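3.2 Shared laundry as a source of conflict between tenants

In the second part of the interviews we asked the tenants about the laundry. All 43 households in Flurkholm wash by a written plan, which was introduced by the former administration and has hardly changed. Each household receives one fixed half-day every 2 weeks. Older tenants described this plan as fair. Younger tenants, and above all those with small children, described it as a rule made for another kind of life (see also Sutter and Danzer, in this volume).

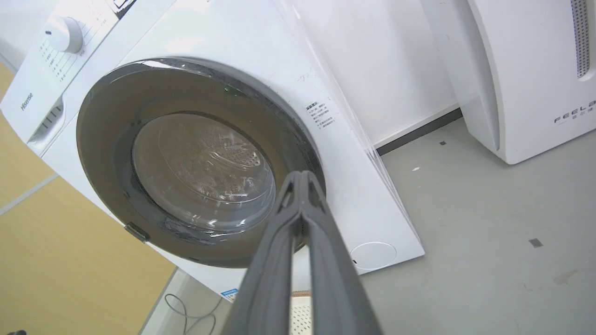 Figure 4. Front-loading washing machine with programme knob and detergent drawer.

The exchange of half-days is permitted, but it must be entered in the plan before noon. Several tenants told us that they exchange by telephone and enter nothing. For them the written plan has become a kind of reserve, which is consulted only when two persons arrive with full baskets at the same hour. In Udum, where no plan exists, such meetings were mentioned more often, but they were remembered with less anger.

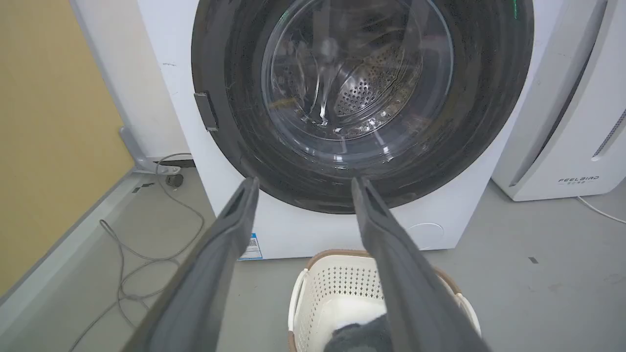

We understand this difference as follows. A fixed right, even if it is seldom used, gives the tenant a reason to feel injured. Egger has made a similar observation for shared gardens, and Nägeli for parking places. Our material does not allow us to say whether the length of tenancy has an influence of its own, as in Flurkholm the long-term tenants also hold the most popular half-days. We return to this question in section 4.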